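Review: the Markine hand-held gripper kit and the "teach it by hand" method

Posted February 19, 2018 by Rochelle Tawhiri

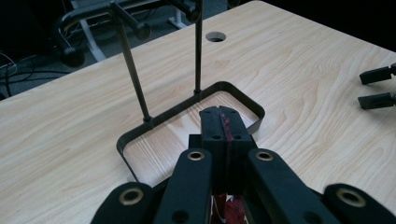

The Markine's fingers, closed, at the near edge of the metal frame.

The pitch goes like this. You don't need a robot to teach a robot. You carry a gripper around in your hand, do the job yourself with its fingers, and the wrist camera records what it sees. Feed enough of those recordings to a learning program and an arm fitted with the same fingers will do the job on its own. Nariletti sells the Markine kit on the strength of that pitch, along with a training package called Grasine and a short results paper that comes in the box, printed and stapled.

I've had the kit since January. I like parts of it. I don't believe the paper, or at least I don't believe the headline, and I'll get to why.

First the hardware. The fingers are a pair of black pads carried on link arms, with brass-coloured bushings at the joints and a dark red strip down the seam where the pads meet. They close square and they stay square. I expected slop in the linkage after a few weeks of being waved about by four different people and there's hardly any. The wiring is another matter. Red and white leads sit in a tangle under the body of the gripper, and for the price I'd like them tucked away. Tipene Maihi, who did most of the recording with me, caught them on his sleeve twice.

Weight is fine for ten minutes and annoying after half an hour. Your wrist starts to droop, and that matters more than it sounds, as I'll explain.

The camera sits low behind the fingers, so the gripper fills a great deal of the view. The manual calls this a feature: the program always knows where the fingers are. Fair enough. It also means that anything small directly under the pads vanishes at exactly the moment you care about it. With a thin-walled metal frame like the one I used, you lose sight of the near edge just as you're lining up on it.

Now the method. Grasine is plain copying. It takes pairs of pictures and hand movements and learns to produce the movement that goes with the picture. There's no model of the object and no notion of what you were trying to do. Nariletti's paper says a user can record 565 demonstrations of a single task and end up with an arm that manages it in "unseen settings". I wanted to know what unseen meant.

It's on page 5, in the small print under a table. The test settings were new positions of the same object on the same tabletop under the same lights. That is a perfectly reasonable thing to test. I wouldn't call it an unseen setting, and I doubt most people reading the box would either.

So we recorded our own 565, to be fair to them, using the frame on a pale wood-grain table. The task was to grip one edge, lift it clear and set it back down. Rangi Tamihana ran the training, which took a night. In the morning the arm did the lift quite nicely. I was a bit cross about how nicely. It came in at an angle, closed on the edge and lifted without scraping. Move the frame a hand's width and it still coped.

Then Rangi threw a dark cloth over the table. The arm hovered, closed on air and lifted nothing, with great care. We tried 7 times on the cloth and it got the frame 2 times. One of those I'd call luck, as it hooked the far side on the way past.

My guess is that the program had learned a good deal about our wood grain. There's a lot of it in every recording, long wavy lines running the same way, and if you always stand on the same side of the table those lines tell you where you are. Copying methods will use whatever helps, and a tabletop helps. Johannes Mathebula disagrees with me here and blames the drop in contrast between dark metal and dark cloth. He may be right. The sensible test would be a second pale surface with no grain, and we haven't done it yet.

The drooping wrist showed up too. Late recordings in each session come in lower than early ones, and the arm picked up both habits. On some runs it starts high, changes its mind and dips. The paper doesn't mention tiredness, or how many people did the recording, or whether they threw any of it out. I wrote to ask and got a friendly reply with a link to the brochure.

Would I buy it again? The gripper, yes. Marlene Janssen has been using an older Stubbs unit for similar work and borrowed ours for a day, and she was slow to give it back. The Stubbs is lighter but its fingers twist under load. If you only want tidy recordings from a decent hand-held tool, the Markine does that.

Grasine I'd leave until they publish results on more than one table. If you've already paid for it, change your surface often, swap people before they get tired, and keep back a setting the program has never been shown. Score it on that one. It'll be a lower number than the one on the box.

Gripper: 4 out of 5. Training package: 2 out of 5. Paper: read the small print first.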